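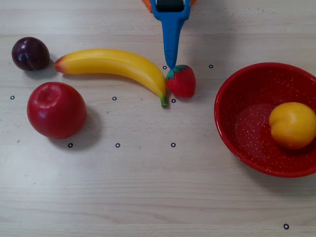
Artificial Fruit and the Red Bowl

Plundel Still Life Library, Hustgate
Gallery 6

The Plundel library lends objects to drawing and painting classes, schools and anyone who wants to set up a still life at home. The catalogue has 1,673 entries, from candlesticks to bird skulls. Gallery 6 covers the artificial fruit and the red enamel bowl, which are borrowed together as one set and are out on loan for much of the year.

The fruit is close to life in colour and less so in size. Teachers who have only worked with real fruit should read the notes before planning a lesson around the set.

The apple
A large, round apple in deep crimson, lighter toward the top where the stem dimple is. It is the first thing most people draw and it will dominate a small arrangement if it goes at the front. Set it back or to one side if you want the other fruit to have a chance. The dark side is very dark, and beginners tend to reach for black. Try a brown or a dull green over the red first.

The banana
Long, yellow and glossy, with a short green stem and a gentle curve. The highlight runs along the top and makes a good exercise in leaving the paper alone. The banana is useful for tying a group together. Laid flat behind rounder things it gives them a line to sit against, and pointed at the viewer it becomes a foreshortening problem that will keep an adult class busy for an hour.

The strawberry
Bright red and plump, with green leaves at the top and a slight texture to the skin. It is a cleaner, brighter red than the apple, and putting the two side by side is a simple way of showing students that "red" on the tube isn't enough information. The leaves are the part that suffers in transit. Please pack the strawberry on its own in the small tin.

The plum
Deep purple-burgundy and close to black. The gloss gives one strong bright spot, and if you leave that out the plum goes flat on the page. It works well at the edge of a group, with a strip of bare table between it and its neighbour. Borrowers sometimes ask whether we can supply a plum with a bloom on the skin. We don't have one. A light dusting of cornflour has been tried and we would ask you not to repeat it.

The tabletop
Pale wood with a faint grain. We use a light surface for the gallery setups so that the shadows can be read. They come out soft and grey, and you can see which way they fall. On a dark cloth the plum and the shaded half of the apple more or less vanish. If you are using your own table, a sheet of light card will do nearly as well, though it shows every scuff.

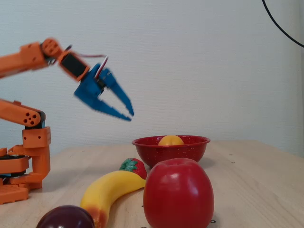
The bowl
Red enamel with a flared rim and tiny white speckles in the glaze. The speckles cause more trouble than anything else in the set. Students want to put in every one. Milagros Ñahui, who taught the Arango evening class with this set in March, had her group paint the whole bowl plain red and then add specks only near the highlight, and the results were good enough that we now pass the tip on to every borrower.

The rim is an ellipse, and the usual ellipse warnings apply. Students who draw the back edge too flat will find the bowl tipping toward them. Standing further away helps. So does drawing the full oval lightly, right through whatever is in front of it, before rubbing out what you don't need.

The fruit in the bowl
A round yellow-orange fruit listed in the catalogue as a peach, although a fair number of borrowers have written "apricot" on the return slip. Either will do. Placed in the bowl it shows only its upper part above the rim, with the light on the smooth top, and makes a strong warm spot against the red. It is easy to draw too high, as though it were balanced on the rim. Ask students to think about where the bottom of it must be, even though they can't see it.

Bowl at the back, apple at the front
This is the arrangement we suggest for a first session. The bowl goes toward the back of the table, near the wall, and the apple comes forward and to the right. The apple then looks much bigger than it does when the two are level, and students get some depth without having to do anything clever. A pale wall is best. Patterned wallpaper makes the outline of the bowl hard to find.

From a low seat the apple may run off the bottom of the page. That's fine, and some of the better drawings from the Hustgate classes have been cropped that way on purpose. Students who don't like it can turn the paper upright or move their chair back.

Light
One lamp from one side is enough. All of the fruit is glossy to some degree, and two lamps will give each piece two highlights, plus extra ones in the enamel. If the room has overhead tubes that can't be switched off, angle a sheet of card over the back of the table. Window light is pleasant but moves, and a class of two hours will end with different shadows from the ones it started with.

Marking the positions
If the setup has to be cleared between sessions, mark where each piece sits before you lift it. Low-tack tape or chalk is fine on most tables. Take a snapshot from the teacher's seat as well. It is surprisingly hard to get a banana back to the same angle from memory.

Paper and colours
For coloured work, a short palette of two reds, a yellow, a blue, a brown and white covers everything in the gallery. Use a warm red and a cool one. For pencil work, anything up to a 4B will reach the dark of the plum. We have found smooth paper better than rough for the glossy surfaces, though charcoal classes may feel differently.

Borrowing the set
The catalogue number is 79. Loans are for three weeks and can be renewed once by email if no one else is waiting. The deposit is $500 for schools borrowing several sets at a time, refunded when everything is back. Single borrowers pay no deposit but must have a Hustgate library card or a letter from their class organizer.

The set travels in a grey carton with a foam tray. The bowl goes in first, upside down, with the peach wrapped separately beside it. Please don't nest the fruit inside the bowl for travelling, as it marks the paint. Check the pieces against the list in the lid before you leave the counter.

Cleaning
Wipe the fruit with a soft, slightly damp cloth. Paint smudges usually come off with a little dish soap. Don't use white spirit or Vumska brush cleaner on any of it; the finish goes cloudy and can't be put right. The bowl is tougher and can be washed in the sink, but dry it straight away and look for chips around the rim. Small chips should be noted on the return slip. There is no charge for ordinary wear.

Other galleries
Gallery 5: Jugs, bottles and glass
Gallery 7: Shells and stones
Gallery 8: Artificial vegetables (onions currently being repainted)

Page last updated 3 June 2021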